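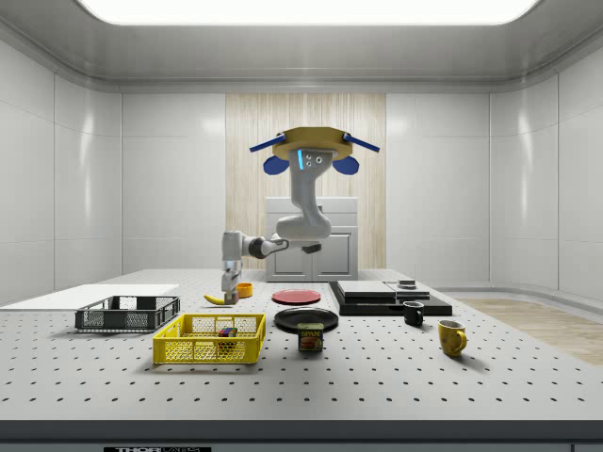 Operations > Pavton Schedule Planner > Set-up guide > Section 5

5. Setting up a new route

5 min read

Before you enter flights on a new route, Pavton must know the two airports, the aircraft type and the turnaround times. The steps below use the route Fekby to Skedov. Your user account needs the role "Planner" or higher.

5.1 Enter the airport pair

1. Open Network and choose New route.
2. In the field From, type the name or the code of the departure airport. Select Fekby in the list.
3. In the field To, select Skedov in the same manner.
4. Enter the distance in nautical miles. For our route it is 238.
5. Mark the box Create return route. If you leave it empty, you must enter Skedov to Fekby by hand later.
6. Press Save draft.

Note: Both airports must already have a time zone in the airport table. When the time zone is missing, the line stays gray and Save draft does not respond.

5.2 Assign the aircraft type

1. Open the draft and go to the tab Fleet.
2. Select the aircraft type. The number of seats is filled from the fleet table.
3. Check the seats against your current cabin layout. If the aircraft flies with 92 seats but the table shows another number, correct it in the fleet table and not in the route.
4. Enter the block time for each direction separately. The wind can make a difference between them.

Caution: A change in the fleet table is valid for all routes with this aircraft type, also for those which are already on sale. Inform your revenue department first.

5.3 Turnaround times and publishing

1. On the tab Ground, enter the minimum turnaround for each airport.
2. If the handling is done by a contractor (for example Bortolotti), select its name. The agreed times are then loaded and cannot be shortened here.
3. Press Check. Conflicts are listed in red, warnings in yellow.
4. Solve all red lines. Yellow lines can stay, but you must write a short comment for each.
5. Set the first day of operation and press Publish.

Note: A published route can be withdrawn within 3 hours. After this time it is sent to the sales channels, and you must use Cancel route instead, see Section 7. Routes for the July schedule follow the same procedure.

Section last revised: Wed 2 June

Contact support | © Pavton | Back to top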